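Teaching the arm to move a banana

1st December

I spent most of last week on the Ullis arm again, recording demonstrations by remote control. The job is simple on paper. There is a toy banana on the table, and I want the arm to learn to pick it up and put it in the tray. I drive, it records, and later the training run tries to copy me.

I have 515 recordings so far and threw out 93 of them. Most of those were me closing the fingers too early. 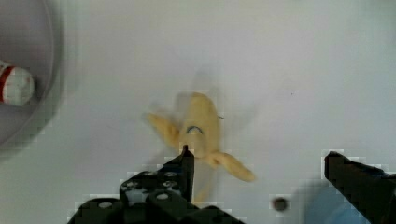

The hard part is judging height. From my chair everything looks closer to the table than it is, so I switched to steering by the wrist view alone. My first tries that way were slow, roughly 21 seconds each. I got faster once I stopped correcting every little drift and let the arm settle before closing.

I also changed the starting spot more often. In the first batch I kept setting the banana down in nearly the same place, and the trained version reached for that place whether the banana was there or not. Mixing in other toy food helped me stay awake, at least.

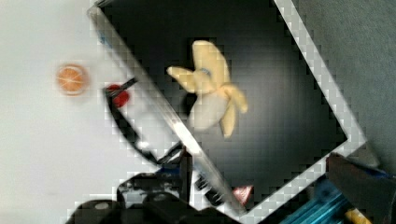
Toy banana in the tray, orange slice still on the table.

Next I want to try moving the arm by hand for the same task and compare the two sets. The Vorau controller has a free-drive mode I haven't used yet. I'll post the numbers in January.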